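Why a Shared Table Deserves Its Lines
Opinion

A work surface used by more than one group is a common good, and it should be governed as one. At present the tables in our building are assigned by custom. Whoever arrives first spreads out, and whoever follows works in the space that remains. The department has tolerated this arrangement since December, and in my view it should end.

The remedy is inexpensive. Strips of tape, laid directly on the surface, tell every user where one area stops and the next begins. Blue tape on gray is legible at a glance and asks for no written notice.
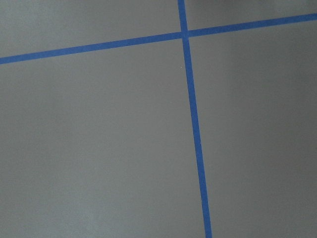
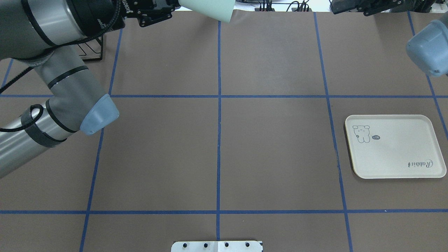 Department of Shared Facilities, Mota Building

Colleagues have objected that marked lines invite quarrels over inches. Raed Haddadin made that case in our last bulletin, and he made it fairly. I would answer that the quarrels exist already – they are simply conducted without a reference point. A line gives both parties something to consult.

The same principle should extend to whatever stands on a table. Racks and cables need an agreed place as much as people do, and a cable allowed to wander across a neighbor's area is a small trespass.

Fernanda Gouveia has proposed setting aside 300 dollars a year for tape and its replacement. I support the proposal, with one amendment: lines should be renewed on a fixed schedule, before they lift, and any change in their position should be entered in the building log.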